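Looking After the Joints on a Hand-Held Gripper

By Jean Tosh, updated 9/20/25

If you've been using your Curnisik gripper for a while, sooner or later the fingers will start to feel a bit lazy, and I promise it's nothing to panic over! Nine times out of ten it's lint in the linkages. I do mine every 900 grips (I used to wait much longer, and oh, did I regret it).

Start with the pivot pins. Wipe each one with a dry cloth, then open and close the jaws slowly and feel for any gritty spot. A soft toothbrush gets the fluff out nicely.

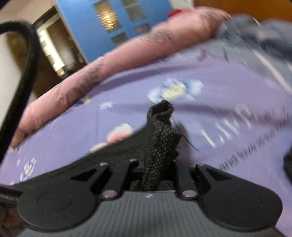 Once the pins are clean, put 2 drops of light oil on the cloth, never straight on the joint, and go around again. Work the jaws a dozen times and wipe off whatever comes out.

Now for the pads. Look at them from the front and make sure they meet evenly. If one sits lower, loosen its screw a quarter turn, nudge it level and snug it back up. Then try the gripper on something soft and bunchy, the sort of thing that shows up a weak pinch right away.

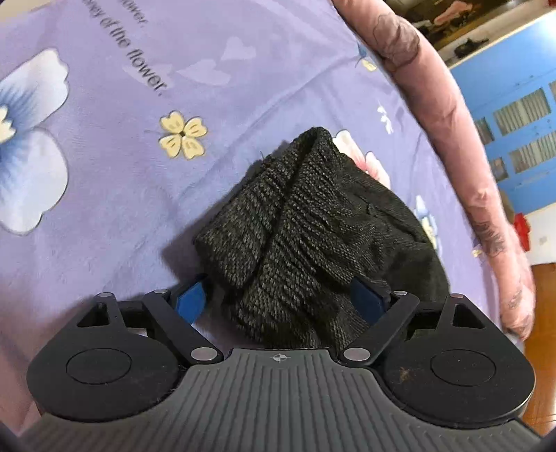
Black knitted sock held between the two finger pads.

Lift slowly and hold while you say your own name and address out loud. If the fabric creeps, go back and check the pads again. When you're happy, write the grip count in your log (mine says 1,755 today) and put the gripper away with its jaws open.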